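Flellholm drop-off reopens with new bins, longer hours and a lot of opinions

By Josée Gagnon
2/9/20

Well, it's open again! I drove over to the Flellholm recycling drop-off yesterday morning with a trunk full of boxes (we moved my mother-in-law over the holidays and I've been tripping on cardboard ever since) and I was not the only one with that idea. The line of cars went back past the feed store. I sat behind a pickup with a mattress in the back for long enough to finish my coffee and listen to most of a ball game rerun, and no, they don't take mattresses, and yes, the pickup had to turn around.

If you missed it, the place has been shut since November so the town could redo the paving and swap out the old green containers, the ones with the lids that would take your fingers off. The price tag was $3,398 per container, which got some people worked up at the last town meeting, and I'll admit I winced too when I heard it. But I've now used them and I like them. The openings are at waist height. My neighbor Malsha Pramanik, who is five foot nothing and has been complaining to me about the old ones for as long as I've lived on this street, threw in an armload of newspapers and gave me a thumbs up across the lot.

The big change is how you sort. It used to be paper, glass and "everything else," and everything else was a mess. Now cardboard has its own container, separate from paper, and clear plastic is separate from colored. Metal stays where it was. Glass has moved to the back by the fence, so watch for that, I walked the full length of the lot carrying a box of jam jars before I saw the sign.

The site is being run under contract by Pasichnyk, the same hauling outfit that does the curbside pickup out past the river. Their site manager, Zakhar Bilyk, was out there in an orange vest all morning waving cars into spaces, and I got him for a few minutes between honks.

"People think we're going to be fussy," he told me. "We're going to be a little fussy."

He said the trouble with the old setup was cardboard coming in with all kinds of stuff still stuck to it or tossed in with it. Tape is fine. Staples are fine. Plastic windows, plastic trays, foam corners and the clear bits that hold a product in its box are what he wants out. A load that's too mixed gets turned away at the other end and then the town pays to dump it, and he said that happened 15 times last year. I had no idea. I've definitely been guilty of shoving a toy box in there whole, with the little window and everything, and I told him so, and he was nice about it.

So for the next few weeks there'll be somebody by the cardboard container to help people who aren't sure. After that you're on your own, but there's a big painted board with the rules on it, and the town office has the same thing on a sheet you can stick on the fridge.
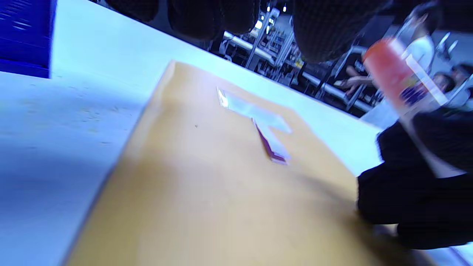 Cardboard goes in one container, clear plastic in another.

I also talked with Tudor Pîrvu, who was breaking down boxes on his tailgate and had thoughts. He runs the hardware store on the corner and he goes through more cardboard in a week than my house does in a year. He's glad about the new hours and less glad about pulling plastic out of every carton. "I've got one kid on Saturdays," he said. "Now he's going to be picking at boxes all day." He asked Bilyk whether businesses could get a separate drop time and was told to call the office, so we'll see. I think it's a fair question, and I'd bet the grocery will be asking it too.

Hours! The hours are better. It's open six days now, closed Mondays, and there are two late evenings a week for those of us who can't get there before supper. They also put up actual lights, so you won't be feeling around in the dark for the glass slot like we all did last winter.

A couple of things did go sideways on the first day. The exit lane is narrow and a trailer got hung up on the new curb, and that backed things up for a while. There's also no place to leave returnable bottles anymore. The Scouts used to have a bin for those by the gate and it's gone. Maricel Gatchalian at the town office says it's coming back once they figure out where it can sit without blocking the turn, and if you've been saving yours up in the garage, hang on to them a bit longer.

She also told me they counted 295 cars through the gate by closing, more than anybody there had expected. I believe it. I went home, found two more boxes behind the washing machine, and decided they could wait until the line is shorter.

You don't need a sticker for now, but you will later in the spring. They'll be at the town office, one per household, free for residents. Bring something with your address on it. Anyone with a question about what goes where can call the office on weekdays or just ask at the gate.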